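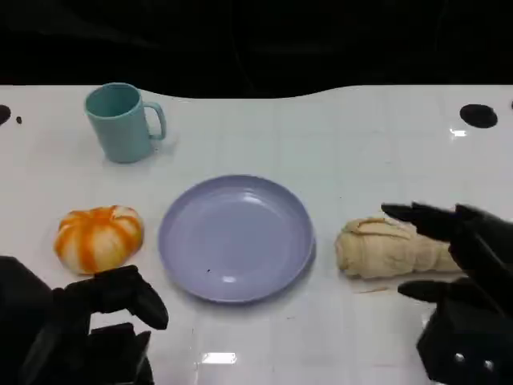

Two Arms and a Plate: Tray Work Changes at Destholm

The tray kitchen at Destholm sends out 600 breakfast trays on a normal morning. Each carries a plate, a mug and something baked, and until this year each was laid by hand on a moving belt. Laing, the contractor that runs the kitchen, began trials in June with a two-arm station called Pimari. The belt is still there. What has changed is who stands next to it, and for how long.

The station has black grippers and a white table where placing tasks are practiced before they go anywhere near the line. A practice layout can be as plain as a lavender plate in the center, a light blue mug behind it to the left, and a small striped pumpkin beside the plate. The pumpkin has no place on a breakfast tray. Its ribs give the grippers a shape that is neither flat nor cylindrical, and the software team wanted one of those in the set.

Rolled and lumpy items take up most of the practice time. A plate has a rim in the same place every time. A pastry can be picked up by either end or across the middle, and the fingers need a different angle for each.

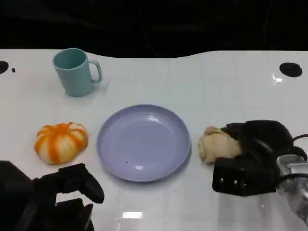
The shift, before and after

Under the old roster, four people worked the belt from the first tray to the last, with a change of position every hour. The work was light but repetitive, and sick leave for wrist and shoulder complaints ran higher there than in any other part of the building. Laing's proposal was to give the arms the plate and bakery positions and leave the hot items, special diets and final check to staff.

The roster adopted after the trials has two people on the belt and one at the station. The fourth position moved to the diet desk, which had been short for years. No jobs were cut in the first contract period, a condition the staff side obtained in writing. The condition ends with the contract.

The station job is new and is paid one grade higher. Innes Morrison, who laid trays for eight years, took the first training place. She clears faults, resets items that have tipped over and demonstrates new pickups by guiding the arms through them. A pickup is released to the line after 1,000 logged attempts, with the failures sorted by cause. Morrison does the sorting herself. Most of the causes she enters fall under two codes: grip too near the end, and release too high above the plate.

Grip force was the slowest setting to agree on. Too little and the item slides out during the turn toward the plate; too much and the crust cracks, which a camera above the belt does not reliably catch. 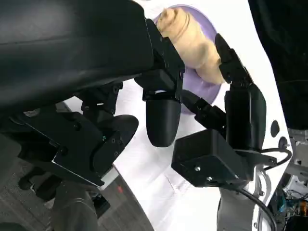
The figure finally chosen is lower than the one the supplier, Levholm, recommended. It costs a fraction of a second per tray, since the arm has to travel more slowly with a looser hold. The kitchen accepted the loss. Trays leave on carts at fixed times, and a faster arm would only have produced a longer wait at the cart bay.

Some changes were not in the plan. Talk along the belt has dropped off, partly from the noise of the extraction fan over the new station and partly because two people now stand where four did. Breaks used to be taken in pairs and are now staggered. Cleaning takes longer – the cables and finger joints have to be wiped by hand, and the checklist for them runs to a full page. 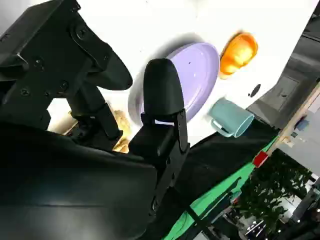

Callum Cairns would go back to the old belt for the company and keep the new one for his shoulders. He has asked for the station job to rotate, so that the grade and the skill do not stay with one person, and for the diet desk to be included in the same rotation. In his view the fault codes should also be posted where the whole shift can read them. "We see the tray when it goes wrong," he said. "We should see what gets written down about it."

Laing's review of the roster, dated 15/12/2022, accepts the rotation in principle and leaves the pay question open. A second station is costed in the annex, for the evening trays. It would take over the mug position, where the belt staff are still faster than the arms, and the review sets no start date for it.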